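Hermans Saga: The Complete Films — Box Set (Pralen Home Video)

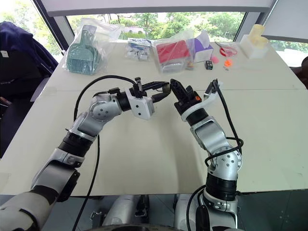

One buyer wrote that the second film finally looks as dark as it did in theaters, and that the new commentary is worth a full evening.

All four features on disc, plus the short film Arska with its original ending. Running time 800 minutes with extras. Limited to 2,731 numbered copies — 1,426 left.

Region-free. English subtitles on every disc. The Hestcombe making-of is on disc 2. Sets ordered now ship in June. One per customer.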